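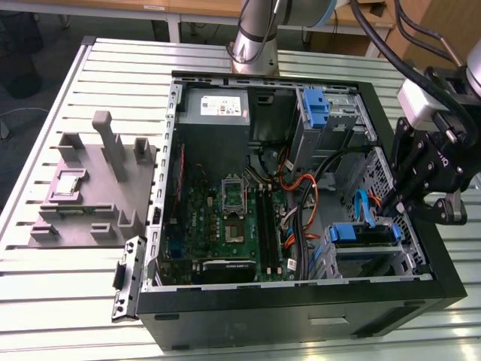

Desktop cell with a tower open on the table, CPU in the tray at left.

Siklow Desktop Cell — Frequently Asked Questions

Updated September. Questions we get most from refurb shops and training labs. If yours isn't in the list, write to support and put "cell" in the subject line.

What do I get in the kit?

One arm with two-finger gripper, slotted aluminum table, one parts fixture, controller, cables, software license for one seat. Tower not included. Monitor not included either, people ask.

What does it do with a PC?

Handles small parts in an open desktop case. CPU into socket, memory in and out, light plugs. Job list in the software shows what's ready and what's still beta. Memory is the one most shops start with.

Does the robot open the case?

No. You take the side panel off and lay the tower down, open side up. Same for screws, we don't do screws yet.

Do I have to open the CPU socket first?

Yes. Lever and metal frame up before you press start. Opening it by arm is beta, works on some boards and not others, so leave it off for paying work.

Which cases fit?

Most mid-size towers. Older office machines with a drive cage and plastic release latches are fine, you just have to teach the cage as a keep-out zone. Takes a few minutes. Small form factor — ask us first, the gripper needs room to come down between the power supply and the drives.

What about loose wires?

Biggest cause of stopped jobs. Tuck or tie whatever crosses the socket or the memory slots. The arm will stop if it feels a push it didn't expect but it won't move a cable out of the way for you.

What's the gray fixture made of? Can I print my own?

It's 3D-printed, and yes. Files come with the kit. Change the pockets all you want, just leave the tall post where it is or you'll have to redo the table setup. If you'd rather buy, Flakton prints them for us and will do one-offs.

Can I use my own arm?

Maybe. Send us the model and the reach. We've only tested the kit arm plus one from Dierckx. The Dierckx needs an adapter plate, sold seperately.

How much?

Starter kit $1,069 a month on a 12 month lease. Extra fixture set $500. Gripper rebuild $891, includes fingers, bolts and labor. Prices before tax and shipping.

How often does the gripper need a rebuild?

Every 800 hours of run time. Software will nag you. You can swap fingers yourself in between, two sets come in the box.

Do I need a safety fence?

Depends on your site and your local rules. Arm runs slow near people by default. Do your own risk check before first use, we have a template — ask for it. Please don't raise the speed limit just to make a demo look good.

What about static?

Ground the table. Strap point is on the frame, wrist strap for whoever is loading. Not optional, warranty on the boards you break is zero.

How long does setup take?

Plan a full day. Morning for bolting down and wiring, afternoon for teaching your first case. After that a new case model is under an hour for most people once they get the hang of it.

Is there training?

Yes, remote, two sessions, in the price. Ya-wen Tu runs them. Mornings only for now. Have a junk machine on the table when you call in, not a customer's.

Will it work with our inventory system?

Stometti, yes, plug-in is ready. Others get a CSV export of every job. More comming, no dates.

The arm stops over the drive bay and just sits there. Why?

Usually waiting on a confirm. Check the screen. If there's no prompt, release the stop button, home the arm, restart the job from the last step. Still stuck, send us the log file before you reboot, reboot wipes it.

Can I return it?

30 days, in the original crate. Keep the crate.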